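Laundry Tips for People Who Would Like to Be Doing Something Else
By Suha Zein

I have been writing this page since I lived over the shops in Pranby and shared one machine with the whole stairwell, and the mail has not changed much. People want to know how to get a stain out, why the towels smell like a pond, and where the other sock is. I can help with the first two.

What follows is everyday stuff for front loaders. If you have a top loader, most of it still works, but you will be bending over less and I would rather not hear about it.

LOADING

Start with the basket. Put it close to the opening, at a height where you can reach in without folding yourself in half, and move things across a piece or two at a time. The popular method is to hug the entire heap to your chest and shove. This gets you a tight ball of laundry with a dry middle, plus one small item on the floor that you will find after the door has locked.

Open the door all the way before you begin. A half-open door will catch you on the elbow, and a wet sleeve draped over the rim is how rubber seals get chewed.
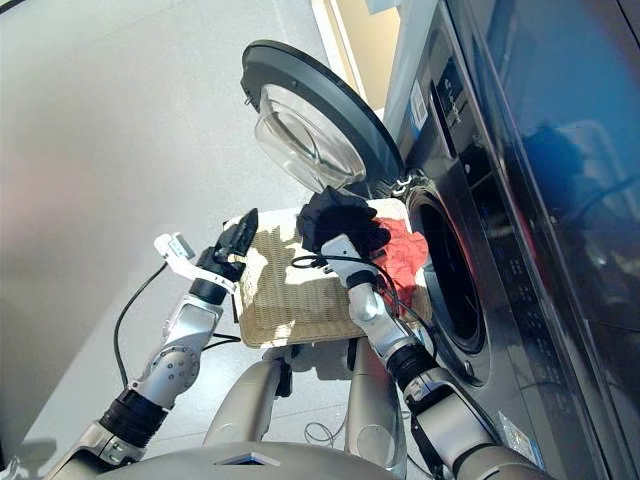 How full is full? Load the drum, then put your hand in on top of the clothes, flat, fingers together. If it slides in with a bit of room above, go ahead. If you have to force it, take out a pair of jeans. It will always be the jeans.

Shake things out as they go in. Sleeves that went in as a knot will come out as a tighter knot, now wet. Sheets and duvet covers are worse, and a duvet cover left unbuttoned will swallow everything smaller than itself and keep it damp and soapy until you go in after it. Button it. Zip it. Do up the bra hooks while you're at it, before they find the knit sweater.

A single heavy thing on its own (bath mat, dog blanket, the big hooded sweatshirt everybody's teenager lives in) will flop to one side and set the machine walking at spin time. Give it company. Two old towels will do.

Pockets. I know you know about pockets. I also know what a paper tissue does to a black sweater, and I have known about pockets for my entire adult life.

SORTING, THE SHORT VERSION

My mother sorted into seven piles. I sort into three: whites and pale things, darks, and things I am afraid of. The last pile is mostly red.

Red deserves its reputation. Modern dyes are better behaved than they used to be, but a new red T-shirt is still looking for a white pillowcase to ruin. Wash it with the darks the first few times. To find out if something is going to run, wet a hidden bit of the hem, press a white cloth on it for a minute and look at the cloth. Pink means it goes with the blacks until further notice.

Blacks have the opposite trouble. They don't wreck anybody else, they just quietly turn gray. Wash them inside out, in cold water, with liquid detergent. Powder in a cold wash can leave pale streaks on dark cotton, and you will notice these in the elevator on your way to something important. Keep them away from towels too, or you will be picking lint off your knees all through February.
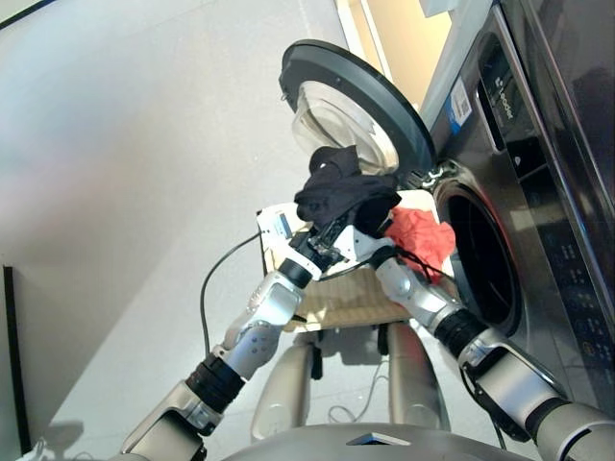

Black and red, sharing a load.

Keep a jar or a bowl on a shelf near the machine for whatever comes out of the pockets. Ours currently holds coins, a guitar pick, and a key that fits nothing in the house. The rule is that anything in the bowl at the end of the month belongs to whoever does the wash. I have made 13 dollars this way and nobody has reformed.

DETERGENT

You are using too much. I say this without having met you.

The line on the cap is hard to see and the cap is enormous, so people pour until it looks generous. Extra detergent doesn't make things cleaner. It stays in the cloth, makes towels stiff, coats the inside of the drum and feeds the smell you wrote to me about. For an ordinary load in soft water I use 2 tablespoons of liquid. Follow your own bottle first, and if your water is hard, go up a little. If you can see suds piled against the glass in the last rinse, go down.

Mark the level you want on the cap with a permanent marker. I did this to a bottle of Talarach years ago, and when it was empty I kept the cap and threw out the bottle. It has outlasted three husbands' worth of other people's opinions on dosing.

Fabric softener: skip it on towels and anything you exercise in. It leaves a coating, and a coated towel pushes water around your back without taking any of it away. If you love the smell, put it on the pillowcases.

THE SMELL

Most of it lives in the rubber seal. Pull back the fold at the bottom and have a look, preferably not right before dinner. You'll find hair, grit, a gray slime and sometimes that other sock after all. (I take back what I said at the top.)

Wipe the fold with a rag and warm soapy water, get right down into the groove, and dry it with a second rag. Do the glass at the same time, especially the lower part that bulges into the drum, where the scum settles. A wipe after the last load of the day keeps it from coming back.

Then leave the door open. This is the entire secret, and I am sorry there isn't a product to buy. Open is best, ajar will do. If you have small children or a cat who likes dark round places, keep the laundry room shut while the door is open, and look inside before every single load. Don't skip the look.

Once a month, run the machine empty on its hottest setting with whatever cleaner the manual suggests. Estus makes tablets that I like well enough. If your machine has a drum-clean program, it was put there for this, and you can stop scrolling past it.

The detergent drawer comes out too, on most machines. There is usually a tab you press at the back. Soak it in the sink, scrub the corners with an old toothbrush, and wipe out the slot it came from before you put it back. If that slot is black and furry, you are in good company.

IF YOUR MACHINES SHARE THE KITCHEN OR A HALL

Plenty of us have no laundry room, only a spot at the end of a counter. It can work very well. A sink nearby is worth more than another cabinet, for soaking collars and rinsing out that drawer, and a stretch of counter gives you somewhere to fold. Wipe it first. I have folded a white shirt onto beet juice and I don't recommend the experience.

Before you settle on a spot, swing the washer door as far as it goes and see what it hits. Then stand where you'd stand to load it, with a basket on the floor, and see if anyone can still get by. A Griffiths kitchen planner once drew me a lovely layout in which the washer door and the dishwasher door met in the middle like old friends.

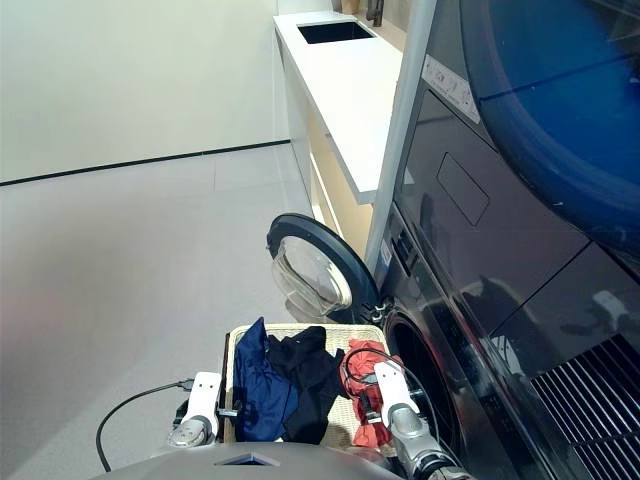
A squarish basket is easier to park than a round one in a tight space. It tucks in against the machine, and it doesn't roll off when you nudge it with your foot. Woven ones let the air through, which helps if the gym clothes have to wait. Check a new one for sharp ends by running an old pair of tights around the inside. If they snag, so will your good sweater. Trim the bits with nail scissors, or line the basket with a pillowcase.

Don't leave wet things sitting in wicker. It marks, and eventually it gets its own smell. Wet wash goes in plastic or straight onto the line.

If your dryer sits on top of the washer, make sure they're joined with the stacking kit meant for those two machines. Keep a low step handy if you're short, and resist the urge to use the open washer door as a shelf, a step or a place to lean. The hinge was built to hold up a door.

Clean the lint screen every time. Every time! I'm not being wry about that one, lint burns beautifully.

GETTING IT OUT AGAIN

The wash that sits overnight has to be done over. Set a timer on your phone for when the cycle ends, and set it in a room where you'll be annoyed by it.

Run your hand around the top of the drum before you close up. Small socks cling there after the spin, out of sight, and ride along with the next load. That's how a white sock becomes a navy one.

Shirts come out first and go straight on hangers, with a good snap at the hem. Give each one a tug down the button band and along the collar and you can skip most of the ironing. I have not ironed a pillowcase since I turned forty. Guests have been told.

READERS' ODDS AND ENDS

For a greasy spot on cotton, rub in a drop of dish soap, wait 4 minutes or so while you find the rest of the load, then wash as usual. Check it before you dry it. Heat sets a stain for good.

A mesh bag for baby socks. I resisted this for years because it seemed fussy. It is fussy, and it works.

Several of you swear by vinegar in the rinse. Some machine makers don't want it near their rubber, so read the manual first, and never put it in with bleach.

If a wool sweater has come out fit for a doll, soak it in lukewarm water with a little hair conditioner, press out the water in a towel and stretch it gently back toward its old size. You may get most of it back. You may also know somebody with a doll.

Page last updated 1 April 2023. Contact Suha Zein | Copyright, all rights reserved | Back to top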